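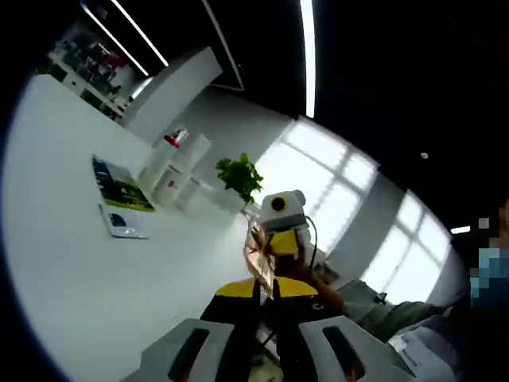 Bench setup by the big windows, one gripper in my hand and the other under discussion.

Filed under: Notebook / Hardware planning
2025-05-23, Benjie Calimlim

I promised Eduardo I would write the equipment request down while it is still fresh in my head and before the two of us start arguing from memory again, so this entry is mostly about money, with some handling notes mixed in (sorry to whoever came looking for the calibration numbers, those are in the January pages).

First, where we stand. The Ignacio budget has 727 dollars left in the small equipment line. I had been carrying a higher number in my head, and Eduardo Mangubat very kindly let me talk for a good while before he showed me the sheet. Anything bigger than that goes into the Plundville request, and that one wants a quote attached for every item, even the cheap ones.

What we know we need are finger pads. Vunton sells them at 79 a set and I would like to order 2 sets now, which is 158 and leaves us 569. I went back and forth on whether to try casting our own, and I may still do it for fun one evening, but I don't want the handling sessions waiting on my mold-making! Zistach has a softer pad that Eduardo likes the look of. I have asked them for a sample and a price and will paste the reply in when it comes.

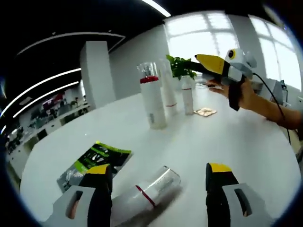 Round table with the cup on its side between the fingers, bottles behind.

The clear cup is the item I keep thinking about for the pad order. I want a pad that gives a little before the cup does, and for that I would take the softer one even if it wears faster. The bottles are a different question, mostly one of how wide we can open and how close together we dare to stand things. Eduardo would like wider travel on the next pair of grippers and I agree with him, though I'd hate to end up with something heavier on the wrist. Please, whoever writes to the suppliers, ask for the weight with the cable attached! The catalog pages only ever seem to give it without.

Cables, while I'm on the subject. I have put right-angle connectors and a longer lead on the list, and a handful of those soft hook-and-loop ties. It is all small stuff and can come out of Ignacio without bothering anyone.

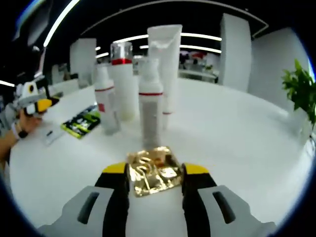

Gold sachet pinched between the yellow tips, white bottles and the tube standing behind it.

For the sachets I'd like the budget to include a proper stock of test items, bought all at once and kept in one labeled bin. Foil creases so easily that I can't treat an old one and a fresh one as the same object, and I would much sooner pay for a box of them than write footnotes about it later. Same goes for pouches and film-wrapped things. Bottles we can reuse nearly forever.

For Plundville, then: one new pair of grippers with wider travel, a hard case that fits the pair, and spare housings if they'll sell them separately. Eduardo thinks we should also ask for a second table so that two people can set up without clearing each other's things away. I was doubtful but he is winning me over. A plain round one like the one we have would do nicely.

To do: Vunton order (me). Chase Zistach on the sample (me, again). Quotes for the pair and the case (Eduardo). Measure the storage shelf before anybody commits to a case size, please, and write the depth down on this page.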